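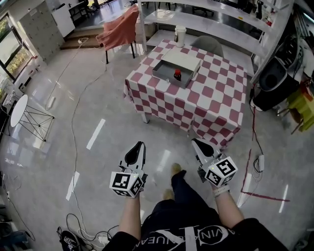
1/ Equipment planning for the Grinton site, since a few people asked how the money gets split. We are buying for handheld gripper collection first and arms second. The order matters for the budget.

2/ A gripper pair from Ditden is quoted at 4,000. Molano came in lower, but their price leaves out the marker cubes and the calibration. Add those back and the gap closes.

3/ Plan is 9 pairs. One operator per pair, 2 pairs held as spares. Jaw pads are a consumable. Put them on their own budget line or they end up charged to repairs.

4/ Line items that were missing from our first draft: power strips, long cables, floor tape, tables, tablecloths, trays, small props. I set aside 2,000 for all of it. Expect to spend it.

5/ Cable runs deserve a drawing before you order. Measure from the outlet to the operator's feet, then add slack. Floor cable covers are going into the October order.

6/ Yurchenko offered a lease on the arms with service included. Still reading the terms. The clause on replacement time is vague, and a dead arm with no date on it is hard to schedule around.

7/ Storage: lockers with charging inside cost more than plain ones. We have plain ones. Charging stays on the bench for now.

8/ Next step is a revised quote from Ditden with pads and cubes priced separately. Will post the sheet when it comes in.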